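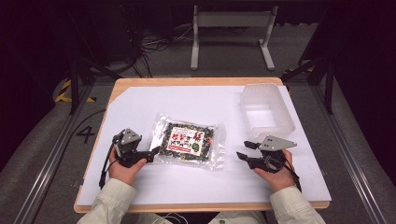
Can a robot tidy up the kitchen yet?

Bits of it, if the kitchen is a simple one and you are not in a hurry. There are robots that can pick up a packet and put it in a tub, and robots that can wipe a flat table, but a robot that could walk into your kitchen after tea and put everything right, the way a grown-up does while talking to somebody else, is still a good way off.

Brallar Young Readers > How Things Work > Machines > Robots and chores

December 5, 2018

We get a lot of letters about robots. Quite a few of them ask the same thing in different ways, and it usually comes down to whether a robot could please tidy my bedroom so that I don't have to. It's a very fair thing to want to know, so let's have a proper think about it. You might like to fetch a packet of something from the cupboard first (ask before you open it!) as we'll be needing one in a minute.

Chores that machines already do

If you look round your home you will probably find that machines have been doing chores for years and years. A washing machine washes the clothes. A dishwasher, if you have one, washes the plates. There are even round vacuum cleaners that trundle about under the sofa and bump into the cat.

But think about what the washing machine leaves for you. Somebody has to gather up the socks, push them in, shut the door and then pull everything out again at the end, all heavy and twisted together. The machine does the washing and a person does the picking up and putting down. It is the same with the dishwasher. And it is that picking up and putting down, which sounds like the easiest part of the whole job, that robots find so terribly difficult.

What happens in a shop or a warehouse

Shops are a bit easier for a robot than homes are, as things tend to stay where they were put. At the Prever warehouse in Godinitz, where boxes of groceries are got ready to go out to shops, there is a robot arm that lifts cardboard boxes off a moving belt and stacks them up. It can move 248 boxes in an hour, and it doesn't need to stop for lunch.

Every one of those boxes is the same shape, though, and they all arrive the same way up. When the people at Prever let the arm have a go at mixed shopping, with a bag of rice and then a sponge and then a bottle of shampoo, it got into a dreadful muddle. The sponge was squashed, the bottle rolled off, and a person had to come and sort it all out. So the mixed shopping is still packed by people, and they are very quick at it.

Why a packet is such a puzzle

Now for your packet. Put it flat on the table and pick it up with just your thumb and one finger, slowly, and pay attention to everything you do. You probably slid your finger along until you found a bit of edge. You may have given the packet a little pinch to make it bend up from the table. Perhaps it began to slip and you squeezed harder without even deciding to. All of that took you a second or so and you weren't really thinking about it.

A robot with two stiff fingers has to be taught every bit of that. A crinkly bag is hard for it in all sorts of ways:

- It changes shape. A brick is the same shape wherever you hold it, but a bag folds and sags and bulges, and the bits inside slide down to one end.

- It is shiny. Clear plastic catches the light in bright white patches, and you can see straight through other parts of it, so a robot looking through a camera may not be sure where the bag stops and the table begins.

- It is flat. Fingers that close from the sides need something to close on, and there isn't much to get hold of with a bag of dried seaweed lying on a smooth white table. The thinnest part is the empty border of plastic along some of the edges, and that bit crumples as soon as it is pushed.

- It can be spoiled. If you squeeze dried seaweed too hard you get seaweed dust, and nobody wants that in their soup. 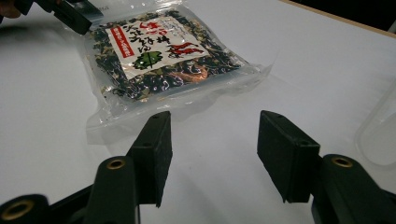
How do you teach a robot to do it, then?

One way is to write out instructions, a bit like a recipe. Move left, go down, close fingers, go up. That works nicely for the boxes in Godinitz, and it works for a bag too, right up until the bag is lying a little bit differently from last time.

Another way is to show it. A person does the job while holding gripper tools, with fingers on the end like a robot's fingers, and cameras and sensors keep a record of how the tools moved and what could be seen at the time. The person does it over and over, with the packet this way up and that way up, near the tub and far from the tub. Then a computer goes through all those goes and looks for what they have in common, and a robot with the same sort of fingers can use what the computer has worked out.

It's rather like learning to tie your shoelaces. You could read about it in a book all day long, but it helps such a lot to have somebody do it slowly in front of you, and then to do it again when you weren't quite watching.

The trouble is that a robot needs far more showing than you do. In a project called Kinsella, which began in May, the team thought that 300 goes at putting a snack packet into a tub would be plenty. They ended up needing 376, and that was for one kind of packet and one kind of tub, on one table! When they tried a packet of a size that the robot hadn't met before, it managed to pick it up 6 times out of ten. You would be a bit fed up if you dropped four packets out of every ten you touched.

What about my bedroom?

Oh dear, yes, your bedroom. Imagine all the things on the floor of it at this moment. There may be a jumper inside out, a book lying open, a lot of very small bricks, and something under the bed that used to be a banana. A robot would have to know what each of those things was, how to hold it, and where it lives, and it would have to know that the model on the windowsill is finished and must not be put back in the box with the other pieces.

Robots are getting better at the holding part, little by little. The knowing part is slower. So for now we're afraid the answer to all those letters is that you had better make a start on the jumper.

Try it at home

Put on a pair of thick oven gloves and try to move ten different things from the table into a bowl: a spoon, a sock, a grape, a crisp packet, whatever you can find. Then do it again with one eye shut. Write down which ones were hardest and see if a friend gets the same.

23 comments | Shared 61 times

More from How Things Work
Why does a fridge hum?
How do lifts know which floor to go to?
What is inside a battery?
How does a sewing machine make a stitch?
Who empties the postbox?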